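Fedeo Substitute Finder: a review after one long winter term

I run the front office at Oakley, a K-8 school with 337 students, and a good part of my job before seven in the morning is finding people to stand in front of classrooms. For years I did it with a phone list, a mug of coffee and a lot of apologizing. In January the district moved us over to Fedeo, an online service for booking substitute teachers, and I have had enough mornings with it now to feel I can write something useful for other school secretaries (I know you're out there, and I know how tired you are).

First, the good part, and it is very good. When a teacher calls in sick, I open the absence, pick the grade and subject, and Fedeo sends a message to every approved sub who has said they're free that day. The first one to accept gets the job, and I get a cheerful little green check. On our best morning I had 2 classrooms covered before I'd taken off my coat! With the phone list I would still have been on the letter B, listening to somebody's voicemail greeting.

I also love the notes. Teachers can attach their lesson plan, the seating chart and the things a stranger really needs to know, like which door sticks and who goes to speech after lunch. Our subs tell me they come in feeling much calmer, and a few who used to avoid the middle school wing have started picking up days there.
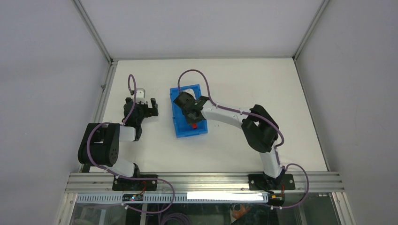
Now for the grumbles. The certification screen is a muddle. Our state has several kinds of sub permit, and Fedeo squeezes them all into one drop-down menu with short codes that mean nothing to me. I booked a lovely retired librarian into a long-term science post she wasn't allowed to hold, and it took a whole afternoon of phone calls to put right. A warning box would have saved us all the trouble, and I've written to support to say so. They were kind about it and said it was on their list.

The price stings a bit too. We pay $880 for the year, and text messages are extra, which I only found out from the first bill. The neighboring district at Uvton uses Skimgate, which costs less, and I did try it for a couple of weeks while we were deciding. Skimgate is fine if you have a big pool of subs in town. It won't let you mark favorites, though, and our teachers have strong feelings about who gets their room, so that settled it for us.

Do get your list in order before you start. We had 61 names on ours, and a surprising number had moved away or gone back to full-time teaching. I spent two evenings at the kitchen table calling every one of them, and I'd do that again before I paid anybody a cent.

Would I go back to the phone list? Not for anything. I'd give Fedeo four stars out of five, and I'll happily add the last one when they fix that permit menu.

Posted 2026-03-10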